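Sunday, August 14, 2022

Wagon day! I was up before the alarm, which never happens for work, and had the garage door open while the street was still quiet. The tailgate on the old Burnutow wagon has been trying to take my head off since June. You lift it, you let go, it hangs there for a second like it means well, and then down it comes. I've been propping it with a broom handle every time I load groceries, and I was so tired of that broom handle.

The new pair of lift supports came from Grokomus on Friday in a long skinny box. 400 newtons each, same as the number stamped on the old ones (I had to scrub one with a rag to read it). I laid them next to each other on the bench and they matched end to end. I can't tell you how happy that made me after the wiper motor business.

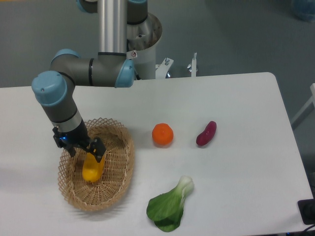 Yellow pepper, wicker basket.

Driver's side first. Broom handle in, and a second prop next to it, since I like my skull. The little spring clip on the upper end slid out with a small screwdriver and the whole thing popped off the ball stud with one good pull. Five minutes! I stood there grinning at it. The old strut was so dead I could push it closed against my knee with one hand. Try that with a new one and you'll just hurt your knee – I did try, and I did.

Passenger side was another story. The lower ball stud had rusted to its bracket and I wanted to swap it while I was in there, so on went the penetrating oil and I went in for coffee and toast. Came back, leaned on the wrench, nothing. More oil, more coffee. The third time it gave with a crack that I felt in my teeth. The threads in the bracket were fine, thank goodness, and the new stud went in by hand for the first few turns and then snugged down nicely. I put a dab of grease on both balls before I pressed the sockets on. Rod end down, fat end up, just like the sheet says, so the oil stays on the seal.

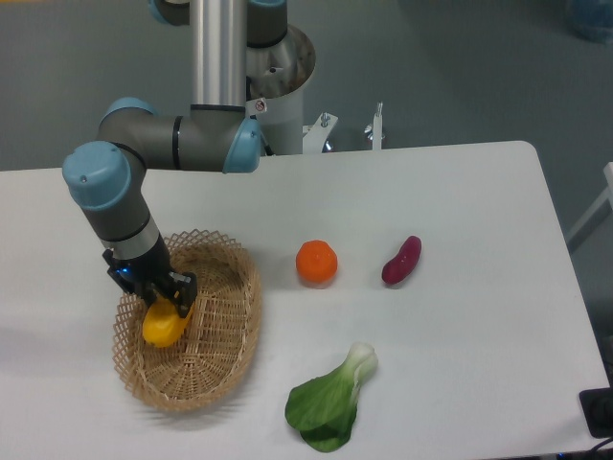

After lunch: the test drive

Took the long way out on the Lillov road with the back full of junk to see if anything rattled. Not a sound. I stopped at the overlook and opened and shut the tailgate more times than any grown person should. It goes up smooth, slows down at the top, and stays. I stood under it on purpose! The odometer says nearly 100 thousand now and I love this car more than I did when I got it.

On the way home I pulled in at Wijaya for a new tube of grease and a pair of clips for the hood, which is next on my list. The hood still uses a plain prop rod and I keep wondering about a kit.

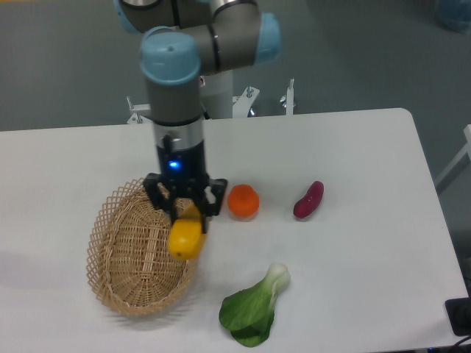 Do I need to swap both hood struts together once I have them?

Same as the tailgate, replace them as a pair. A strong one on one side and a weak one on the other will twist the panel over time and wear out the hinges.

Writing that down here so I don't get cheap about it later. Broom handle is back in the kitchen closet. Hands still smell like penetrating oil after two washes, and I've got to move the car back in before it rains.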